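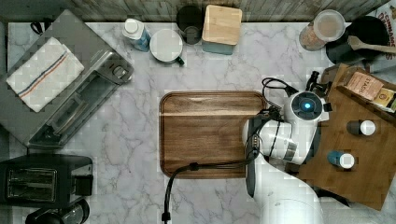 Mon 8 July

The July item is on cutting boards and what ends up around them. Several of you wrote in after the last newsletter to ask about oiling, and a few more asked where everything is supposed to go once the board has its spot. I'll take the oil first.

A dark wood board needs less attention than people give it. Wash it by hand with dish soap and warm water, rinse it, wipe it and stand it on edge until both faces are dry. Don't soak it and don't put it in the dishwasher. The heat and the long wet cycle open up the glue lines, and once a board has started to split there isn't much you can do at home.

Oil it when it looks dull or feels rough. Food-grade mineral oil from the drugstore works. Pour a little in the middle, spread it with a clean cloth, do the edges and the underside, and leave it overnight. Wipe off what hasn't gone in. A new board will want this every couple of weeks for the first few months, then much less often.

Sowmya Kartha asked if olive oil would do, as she already has it in the house. It goes rancid in the wood and you'll smell it by the end of summer. Keep it for cooking. Walnut oil is sold for boards too, but check who eats at your table before you use a nut oil on anything.

For onion and garlic smells, scatter coarse salt over the surface, rub it around with half a lemon, wait 15 minutes and rinse. Let the board dry properly before you oil it again.

**Raised rims and grooves**

Marta Pylypenko bought a board with a rim and now finds it awkward to scrape chopped vegetables into the pan. I have the same trouble with mine. A rim keeps juice and loose bits on the board, so it's good for tomatoes, melon and roast chicken. For a big pile of carrots I use a bench scraper and lift them out. A groove does a similar job with less height to get over, but it holds crumbs and needs a brush. Go around it once with an old toothbrush when you wash up.

If your board slides on a smooth counter, put a damp dish towel underneath while you work and take it away when you're finished. A wet towel left under wood overnight will cup the board.
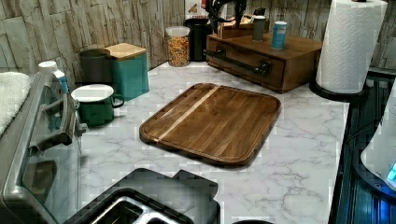
*Reading time: 4 minutes*

**What stays out**

Now the counter. Storage canisters along the back, a jar with a clear side, paper towels on an upright holder at the right, and the board in front with space to work. It's an ordinary arrangement and I think it's a good one. The things you reach for are behind the board, and you can still turn the board a little to suit your wrist without knocking into anything.

I like a mix of clear and solid containers. Clear glass is for food you want to see running low. Solid canisters are for anything that does better in the dark, like coffee, or for whatever isn't much to look at. The lids matter more than the colors. A bamboo lid looks nice next to a wood board, but wipe it with a barely damp cloth and don't leave it upside down in a puddle by the sink.

A low box with a drawer is worth the room it takes up. You get a shelf on top for small containers and a place inside for the scraps of kitchen life that otherwise lie about: clips, measuring spoons, the good peeler. Mahmoud Hegazy keeps his tea in one, sorted by caffeine, and I've stopped arguing with him about it. I keep mine in an open wooden box, packets standing up with the labels facing out, because I forget what I have.

Leave enough clearance in front of a drawer to pull it all the way out. This sounds obvious, but I set mine up behind the toaster and lived with it until November.

**Close to the stove**

Salt can live out in a lidded jar if you use it daily. Ground spices are a different matter. Cinnamon, paprika and the rest fade with heat and light, so buy small packages, close them tightly and move them to a cupboard when you've finished cooking. A wooden spoon laid across a pan is fine while you're busy. Wash it with the board and give it the same oil when you have the cloth out anyway.

Paper towels should be near the board and away from the burners. A heavy base helps, so you can tear a sheet off with one hand when the other has been in raw chicken. Use separate boards for raw meat and for bread or fruit if you can manage the space — a cheap plastic one is enough for the meat.

**A note on marble**

Pale counters with gray veining come in real stone and in several materials made to look like it, and the care isn't the same. Real marble etches. Lemon juice, vinegar, wine and tomato will all leave a dull spot if they sit, so do the salt-and-lemon treatment in the sink. Check what yours is before you buy a cleaner. If you don't know, dish soap and water is safe on nearly everything.

**Odds and ends**

Amrit Pelletier has board oil to share, having bought far more than one household needs. Bring a clean jar with a lid to the next supper at Udby and he'll fill it.

Corine has asked for somebody to look at a board with a crack at one end. It's dry and the crack runs along the grain. If you have clamps and know how to use them, reply to this newsletter and I'll pass your name on.

Next time: knives, and how to store them without a block.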